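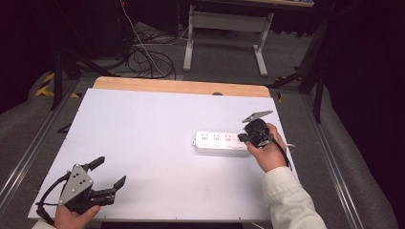
Page 38

The numbering carries over from the paper notebook I kept for the first few months after my knee replacement. I filled 37 pages of it before I started typing these up, and it seemed easier to keep going than to start again at one.

I had the left knee done in December. The surgeon used a Verbeke implant, the kind that doesn't need cement, and I was home the next afternoon. Anyone who has been through it knows the first two weeks are mostly ice, pills and trying to sleep on your back. I won't go over that again. It's on pages 3 to 11 and it isn't interesting reading.

What I want to get down this time is the physical therapy, and mainly the bending. When I started at the Woltley clinic my knee bent to 71 degrees. You need a bit over 90 to get up from a normal chair without pushing off with your arms, and more than that for stairs. My therapist, Ánh Doãn, measured it at the start of every visit with a plastic goniometer and wrote the number on a card. I got to dread the card. For three visits in a row it hardly moved.

She changed two things. The first was heel slides done more often but for less time, five minutes every couple of hours while I was awake, in place of two long sessions that left me swollen. The second was a stationary bike with the seat set very high. I couldn't get all the way around at first so I just rocked the pedals back and forth. One morning at 7:30 it went over the top, backward. Forward came two days later.
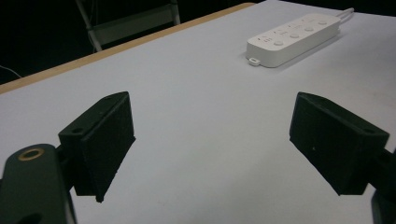
By the end of that month I was at 104, and I'm at 118 now. Ánh says that's a good place to be and that the last few degrees come slowly, if they come. The extension is nearly flat. I still get stiff after a long drive, and kneeling feels strange, like there's a coin under the skin. She told me to practice it on a folded towel on the bed first, then on the floor.

Walking has been easier to track. I use the step counter on my phone and write the total down at night. The lowest day in the notebook is 263 steps, which was bed to bathroom and back and not much else. A week after that I had 1,246, and I paid for it with a knee the size of a grapefruit. I stayed at some 1,777 a day for a while on purpose, until the swelling stopped coming back every evening. I don't follow a target anymore. I walk to the end of Flostover Road and turn around at the mailboxes.

A couple of people wrote to ask about the cold therapy machine. I rented a Vellico for three weeks. It circulates ice water through a wrap and it was easier than changing gel packs at night, but the hose was short and the insurance didn't pay any of it. I'd rent it again for two weeks and skip the third. Ask before surgery whether yours is covered, and get the answer in writing - the person I talked to on the phone told me one thing and the bill said another.

The other knee has some arthritis too, and the surgeon wants an X-ray of it at my next checkup. It aches on the stairs but it doesn't wake me up. I have four therapy visits left on this referral and I'd like to spread them out, one every two weeks, so there's still one left when I go back to work. I'm going to ask Ánh about that next visit. I also need to ask her about the bike seat, which I've been lowering one notch at a time and may have lowered too far.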